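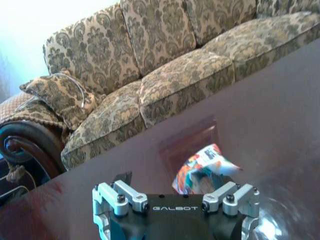 The damask sofa with its matching throw pillow, at the Fodstead front room.

Clevow Opens Sign-Ups for Spring Front Room Rescue, Asks Public to Please Keep the Sofa

FODSTEAD, January 27, 2021 – Clevow, the home tidying service that has spent 18 years telling people where the remote is, today opened sign-ups for its Front Room Rescue, a one-day visit for living rooms that have stopped being lived in and started being walked around. Visits begin in April.

The service is aimed at households with large, loyal, heavily patterned furniture. Clevow says it gets more calls about this than about closets, garages and kitchen drawers put together, and that most callers open with an apology for the upholstery. The company would like them to stop. A sofa with piped cushions, a scrolled wooden arm and a tassel has already outlived several opinions about sofas, and Clevow has no plans to offer another.

What the visit does deal with is everything that gathers on such a sofa and near it. Cables are high on the list. A thin white cable can settle over a throw pillow and stay there for a season, long after the household has forgotten what it charges. Under the new service each cable is traced to its device, given a home near an outlet, or put in an envelope marked "ask someone." The envelope is included in the price.

Arm covers are treated with more respect. Clevow's position is that a fringed cloth on the arm of a sofa is there on purpose, usually by order of somebody's aunt, and its crews will shake it out, straighten it and put it back the way they found it. The same goes for tassels, which are not to be untied by anyone.

Each visit lasts 5 hours and follows the same order: seats first, then side furniture, then tabletops, then floor. Seat cushions come out and go back in their own places. Coins found underneath are returned to the household. So are pens, though the company admits it has yet to meet anyone who wanted them back.

The last stop is the waste bin,

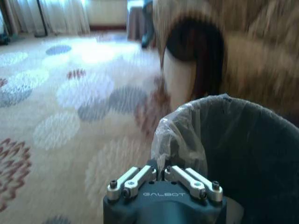 which Clevow believes is the most underrated piece of furniture in any front room. Crews will fit a fresh liner, fold it well over the rim and stand the bin within reach of the best armchair, on the theory that people will throw things away if they don't have to get up. Two years of visits in Fodstead and Prudau have given the company no cause to revise this theory.

The price is $130 per room, with a second room in the same house at $40 off. Households may keep the contents of the bin if they feel strongly about it. Furniture polishing is not included, but will be handled on request by Lawal, the Prudau wood care shop, which has asked Clevow to remind customers that a glossy table is no place for a wet glass and that it will know.

Sign-ups can be made by phone or at the Clevow counter in Fodstead. Callers should have ready the size of the room, the number of seats and the name of any relative who must be consulted before a cushion is moved.

About Clevow
Clevow is a home tidying service based in Fodstead and working in Fodstead and Prudau. It does not sell furniture, storage boxes or advice on wallpaper.

Press contact: Clevow press desk, Fodstead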